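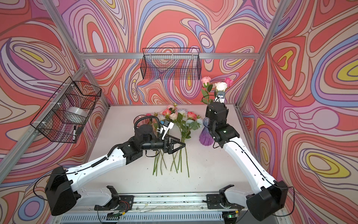

Artificial flowers are imitations of natural flowering plants made for decoration, display or costume use. Common materials are polyester fabric, polyethylene, paper, wax and silk. The trade term "silk flower" is applied to most fabric types, although silk itself is now used only in a small share of production.

Construction

A typical fabric flower consists of petals, a calyx, leaves and a stem. Petals are die-cut from stiffened cloth in stacks, dyed or printed, and pressed in heated molds that give them curvature and veining. They are then threaded onto a central peg in order of size, smallest first. The calyx, usually molded plastic, is pushed up from below and holds the petals in place.

Stems are made by molding polyethylene over steel wire. Wire gauge determines how far a stem can be bent and how much weight it can carry. Large-headed types such as roses and peonies need a heavier core than filler flowers. Leaves are attached by short plastic sleeves, which allow them to be removed before arranging.

Bunches and single stems

Stems are sold singly or as a bush, in which several stems are joined at one molded base. A loose bunch of single stems can be spread at the lower end to open the heads, while a bush must be shaped by bending each branch. Roses in pink, coral and peach are often combined with white or blue blooms and green foliage.
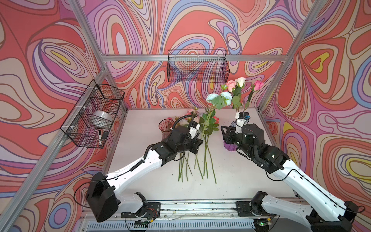
Regional production

In Saltaditz, flower making was a household trade before it moved into workshops. The largest, Matić, employed 98 people at its peak and supplied milliners in Berkum. Its pattern books list 2,870 petal dies, of which 36 are for roses alone. The collection was cataloged by Sorin Radonjić and is held at the Berkum town museum, together with 3,925 loose samples of dyed cloth. The museum opens the sample drawers to visitors each March.

Care and aging

Dust is the main cause of dull color and is removed with a soft brush or cool air. Washing is suitable for plastic and most polyester types but not for paper or for petals stiffened with starch. Dyes fade under direct sunlight, with reds and purples often affected first – undersides of petals may keep the original shade. Polyethylene stems become brittle with long exposure to ultraviolet light.

See also: Dried flowers; Millinery; Wax flowers

Categories: Decorative arts | Artificial plants | Textile crafts

Page last edited Jun 13, 2018 | © Plenirel Reference | Contact | Back to top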